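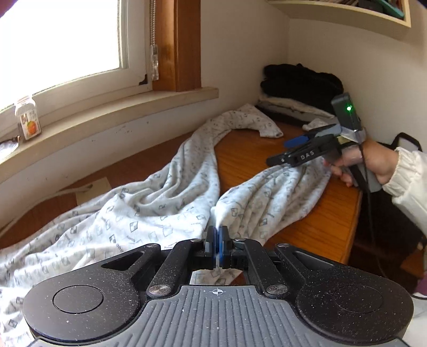
6.4 Jaw Fails to Release Fabric (Fault Code 3)

This section applies to the Plustarness hand-held gripper when it is used on blankets, bedding and other soft goods. Fault Code 3 is recorded when the finger pads remain closed for more than 2 seconds after the operator has opened the handle.

The usual cause is lint. Fibers shed by the fabric settle on the black surfaces of the tool and work their way into the pivots of the linkage arms.

CAUTION: Do not pull the fabric free while the pads are closed. A sudden release may pinch the fingers of the operator or of a person holding a second gripper on the same item.

1. Stop the recording and note the time of the fault.

2. Lower the gripper until the fabric rests on the work surface. If a second gripper is holding the same item, that operator releases first.

3. Disconnect the cable. Wait 90 seconds before touching the linkage.

4. Press both linkage arms outward by hand, using even force, until the blue finger pads separate. Slide the fabric out sideways.

5. Brush the pivots, the ribbed top plate and the recessed discs with a dry, soft brush. Do not use compressed air - it drives fibers deeper into the housing.

6. Wipe each finger pad with a dry cloth. Replace any pad that is torn or lifting at the corner.

7. Reconnect the cable and open and close the jaw 3 times with no fabric in place. The motion must be smooth in both directions.

NOTE: The screws on the lower part of the linkage are set at the factory. Loosening them changes the jaw alignment, and the unit must then be returned to Veloso for adjustment.

If the fault occurs again in the same work session, tag the gripper and remove it from use. Send the fault log to Horácio Cunha, Service Desk, with the cycle count shown on the status page (for example, 1,438).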